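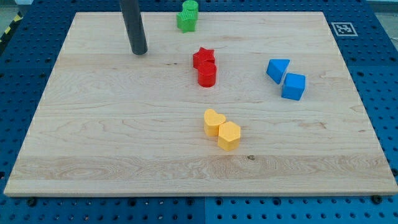
Sixty-three years is a long time to wait for a photocopy, Beca Kemeys told relatives of the men lost on the ferry Nallex, and she would quite like hers while she can still read it without the big glasses.

SKIVBRIDGE, 3/14/19 – The Nallex Families Group is calling on the province to open the inquest file on the 1956 sinking, which remains sealed for reasons that also remain sealed.

The group has now made 14 written requests. Two were answered. One reply said the file could not be released, and the other said it could not be found.

"We'd be happy with either answer," said Yoon-hee Kong, who chairs the group. "Having both is a bit rich. If it's lost, tell us who lost it. If it's in a drawer, we'll bring our own key."

The file is understood to run to 113 pages and to include statements from the crew, the harbour office and the parish priest who met the survivors. Families believe it may show where the last five men were buried after they were brought ashore. Their names have never appeared in a cemetery register.

Retired coroner's clerk Sverre Rustad has given the group a signed account of what he remembers of the file. "It was a brown folder with a string," he said. "I put it back where it belonged. I can't speak for anyone after me."

A petition with some 140 signatures will be delivered to the legislature in April. The group has asked for a meeting with the minister and has been offered a brochure.

Media contact: Chae-won Koo, Nallex Families Group, Skivbridge. Interviews with relatives can be arranged on request – mornings are best, and please speak up.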